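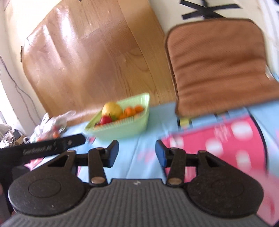 4. Setting up your channel page

Complete this section after you have created your account (section 2) and confirmed your email address (section 3). You need a computer for steps 1 to 6. The Bulow phone app can change the channel name and the "About" text but not the layout.

1. Sign in and open Studio from the menu at the top right.

2. Select Channel, then Page Setup. If Page Setup is grayed out, your email address has not been confirmed. Go back to section 3.

3. Type your channel name. Names can be up to 56 characters, including spaces. Emoji are removed when you save.

4. Type your "About" text. The first 200 characters show in search results, so put your main subject there (bath products, hair care, nails, and so on). The rest shows only on the channel page.

5. Under Sections, choose what visitors see first. New channels start with Latest Videos. To add another section, select Add, pick a playlist, and drag it to the position you want. A playlist with fewer than three videos will not appear on the page, even if it is listed here.

6. Select Save, then Preview. Preview opens the page as a visitor would see it when signed out.

Caution: Changing the channel name also changes the channel web address. Links to the old address work for one month and then stop. Update any links on your blog before then.

4.1 Showing or hiding the subscriber count

The count is shown by default. To hide it, go to Channel, then Privacy, and clear Show Subscriber Count. You will still see the number in Studio.

Note: The public count is shortened once a channel passes 1,000 subscribers. A channel with 1614 subscribers displays 1.6K. The full number is under Audience and is updated once a day at 6 a.m.

4.2 Video requests

1. Go to Community, then Requests, and turn on Accept Requests.

2. Choose who can send them: Everyone or Subscribers Only.

3. Set a daily limit if you want one. When the limit is reached, the request button is hidden until the next day.

Requests are grouped by the product or topic the viewer types in. Spelling differences are not matched, so "bath bomb" and "bathbomb" appear as two groups. To combine them, check both boxes and select Merge.

Caution: Merge cannot be undone. Deleting a merged group deletes every request in it.

If the Requests tab does not appear after you turn it on, sign out of Studio and sign in again.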